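Pince à main : perte de suivi du cube gauche, l'assistance me répond « luminosité »

Posté par Bededham, en février

Bonjour. Nous enregistrons des démonstrations avec deux pinces Skatard, et depuis la dernière mise à jour la gauche « saute » : la trajectoire se décale d'un coup de 3 cm, puis revient. L'assistance parle de luminosité. J'ai du mal à y croire, la droite va très bien dans la même pièce.

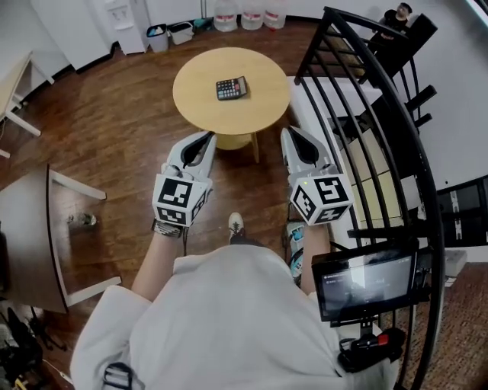 Le journal indique 4 décrochages en 200 prises, tous à gauche. Les marqueurs ont été réimprimés, sans effet. La tâche n'a rien d'acrobatique, il s'agit d'attraper une calculatrice noire posée sur une table ronde en bois clair. Quelqu'un a déjà vu ça ?

Mokgethi

Recalibrez, ça marche chez moi.

Prulloma

« Ça marche chez moi » ne prouve pas grand-chose. Avant de recalibrer, échangez les deux cubes. Si le défaut passe à droite, c'est le cube – sinon, regardez la fixation ou la caméra. Je me méfie aussi de l'explication par la lumière, mais elle se vérifie : mêmes gestes, lampes éteintes puis allumées.
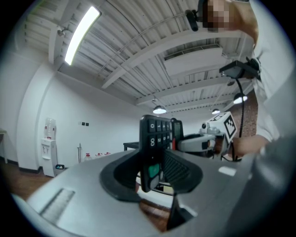

Clavier noir debout dans le support, cube de marqueurs sur la pince blanche.

Et revenez à l'ancienne version du logiciel avant de payer une réparation.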